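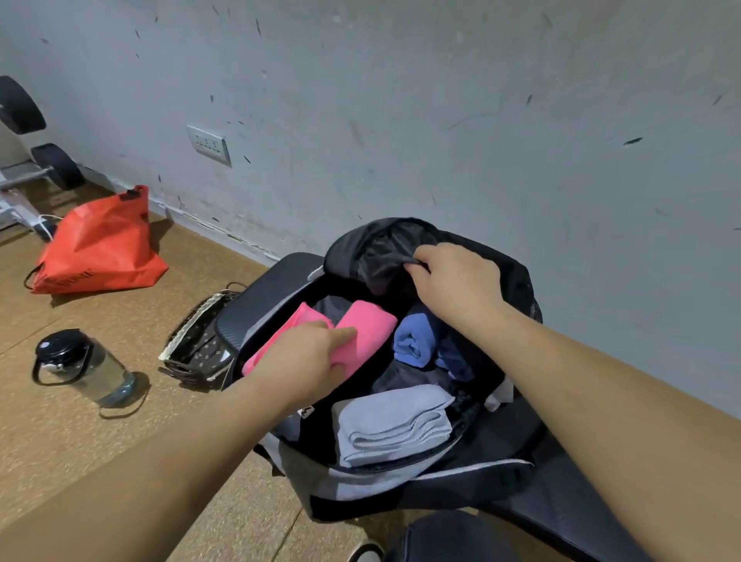

Three weeks ago I handed in my badge at Courtois, and I keep getting the same email from readers, so let me answer it in one go: yes, I'm freelancing full time now, and yes, it's still web development!

I'd been building booking systems on the side for a couple of years, mostly evenings, mostly for tiny places around Bemley (a bike rental, a pottery studio, that kind of thing). Then in September 2020 a campground company called Sturkmont asked if I could take over their whole reservation site, and there was no way to squeeze that in after dinner. So I gave notice.

The code itself is a bit of an adventure. The old site had 729 open warnings the first time I ran the linter on it — I screamed a little — and one file that handled login, payments AND the weather widget. I'm pulling it apart piece by piece and moving it over to a small API with tests. I give myself 28 days per chunk, and the first chunk is the calendar, which I rewrote twice because I got time zones wrong. Both times.

My own little app, Clernstead, is still alive too! It's the invoice tracker I wrote about in the spring. It has 20 paying users now, and I answer all the support mail myself, usually with coffee in hand. Next up is CSV export, then maybe dark mode if I get bored.

I have room for one more small project this fall. If you've got a creaky site that needs some love, or you're thinking about going out on your own and want to compare notes on pricing, send me a message through the contact form. I usually write back within 3 days, a bit slower when a release is going out.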